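Leave the pot where it is

I moved house in August, from a two-bedroom flat in Alham to a slightly smaller two-bedroom flat in Drestby, and I have spent every week since then being told to declutter. My sister says it. The man who delivered the bed said it, looking past me at the boxes in the hall. My phone says it too, because I once searched for "how many mugs is normal" and have been paying for it ever since.

I'd like to put in a word for clutter. I don't mean squalor, or the sort of heap that stops you opening a door. I mean the ordinary stuff that sits about on shelves and windowsills doing very little — the plastic plant, the jug with a chip in it, the tin that once had shortbread in it and now has batteries of uncertain health.

The argument against it is always the same. You should only keep what is useful, or what you love. Fine, but that leaves out nearly everything I own. I don't love my doorstop. I don't love the brass owl that came from my aunt, and it has no use at all unless you count frightening the window cleaner. I'm just used to it. I think being used to something is a perfectly good reason to have it in the house, and one that gets very little credit.

My friend Niall Lennox went the other way two years ago. He got rid of 125 things in a month (he kept a list, he is that sort) and for a while he was unbearable about it. His living room had a sofa and a lamp. Going round for dinner felt like waiting for a scan. And then, bit by bit, things started to come back. First a fruit bowl, then a rug, then a basket for the things that would otherwise be on the rug. Last time I was there he had a fern. I said nothing, which I think he found harder to bear.

What annoys me most is the money side of it. There's a shop called Kavum on the Haldane road that sells nothing but boxes and trays for putting your other possessions in. I went in for a hook and came out having seriously considered a drawer divider at 26 pounds. For a divider! It's a bit of wood with ambitions. An awful lot of tidying advice ends up at a till, and the people giving it rarely mention how many of the things you're clearing out were bought the last time you decided to get organised.

Then there are the plants, which is where I really part company with the tidy crowd. I'm a terrible gardener and I have stopped pretending otherwise. Anything real that I bring home is brown by the end of the month. So I have fake ones, and people are extraordinarily snobbish about fake ones. They pinch a leaf, and then they give you a look as if you'd served them soup from a packet. But an artificial succulent is green, it's a nice shape, it goes well next to a woven pot, and it will never need me to feel guilty about it. I have enough in my life that needs watering.
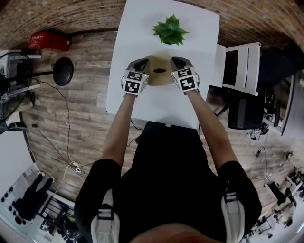
The trouble with empty shelves

I've tried the bare look, for what it's worth. In the first fortnight here I hadn't unpacked, so I had it by default: white walls, clear worktops, one chair. Everyone who came round said how calm it was. I hated it. I kept drifting into the kitchen and standing there as though I'd come to read the meter.

It was the owl that fixed it, I'm sorry to say. I found him wrapped in a tea towel at about eleven at night and put him on the windowsill, and the place felt like somewhere I lived. The next evening I did the jug and the batteries tin, and then all the books in no order whatsoever. My sister came to see it and asked when I was going to finish unpacking. I told her I had.

She has since sent me an article about a couple who live out of two suitcases and say they've never been happier. I'm glad for them. I do wonder where they keep their batteries.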